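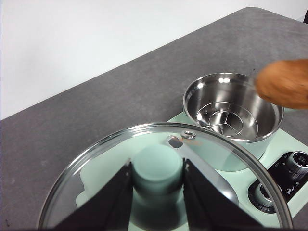 Glass lid with a steel rim

Blog > Aches and pains > Backs

Posture, packages and a free scan

31 May 2025
2 min read

My lower back went again in the spring, and after a fortnight of getting out of chairs like a folding ruler I booked a free posture scan at the Heinonen clinic in town. Free should have been the warning.

The scan took less time than the form. I stood on a mat, a man lined me up against a grid, and a printout told me my head was too far forward and my left hip was higher than my right. I asked how much higher was too much. He said everyone is different. I asked whether people without back pain had level hips, and he said that was a good question and moved on to the price list.

The price list was for a course. You can't buy the odd session, or you can, but it costs more and he looked sad about it. The course was £200 up front, with £40 on top for something called a Lorix, a little sensor you stick between your shoulders that buzzes when you slouch. I have a friend who wore one of these for a month. She still slouches, and now she flinches as well.

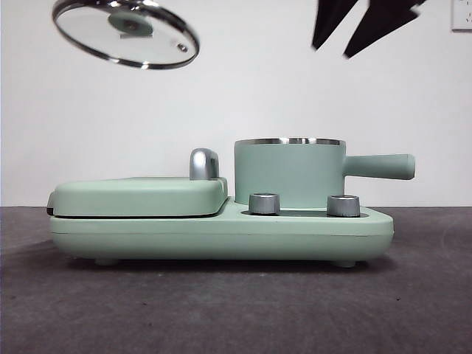 Mint green, with a grill one side and a small pot the other

I'm not saying hands-on treatment does nothing. I've had my back pressed and pulled about before and walked out feeling looser, and I'd happily pay for that now and then. What I don't buy is the picture of my spine as a shelf put up badly, which only this clinic can put straight, in a set number of visits decided before anyone had touched me.

So I went to see Llinos Gough, a physio who treated my knee years ago. She wasn't much interested in my hips. She asked how long I sit for, what I was afraid of doing, and whether I'd stopped walking (I had). I came away with 2 exercises, both dull, and orders to get back up the hill.

Is it working? Ask me in June. Backs tend to get better by themselves and then whoever saw you last takes the credit – that goes for Llinos too, and I told her so. She said fair enough and charged me for the one appointment.

The clinic has rung twice about the course. I've still got the printout, if anyone wants to know the angle of my neck.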